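Workshop tips: setting up a cloth-folding task
Trulton Robotics Club, notes for the Dimell round

Clear the table before homing the arms. Wipe the fingertips with a barely damp cloth; lint on the inner faces makes thin cotton slide. Allow 20 minutes for both arms to warm up, then run the empty cycle 5 times.
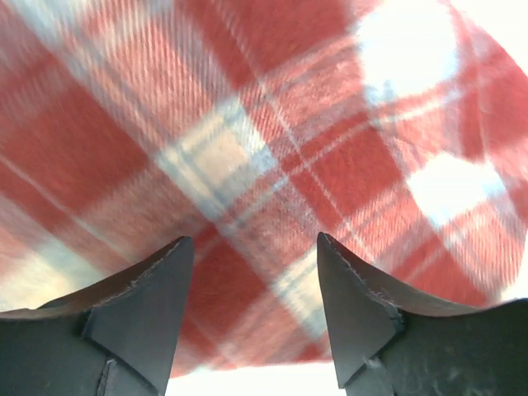
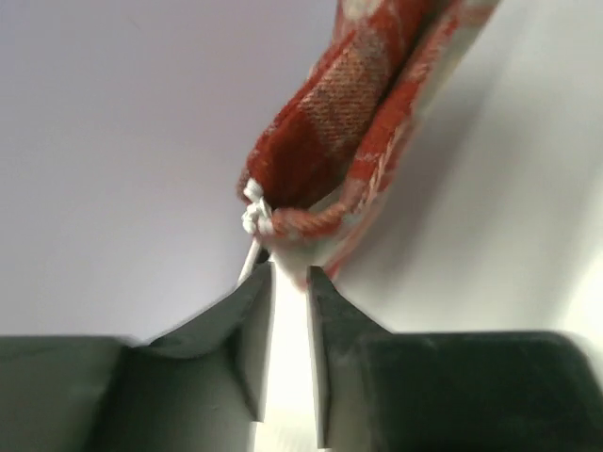
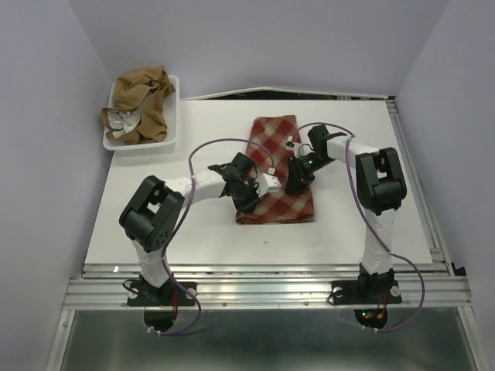
Scoring in the Dimell round is on edge alignment, with time used only to split ties, so a slow fold costs very little. Set the approach speed low and raise it after the first clean run. Choose a practice cloth with a bold pattern. On a red plaid such as ours, the pale stripes serve as guide lines, and a crooked fold can be judged by eye from across the bench. Iron out old creases first.

Tie up cables at the shoulder with enough slack for full reach. Save each run under its own number; the Zavenberg team lost 1,565 of theirs in July by reusing file names. Spare finger pads are in the Fontes drawer, second from the top.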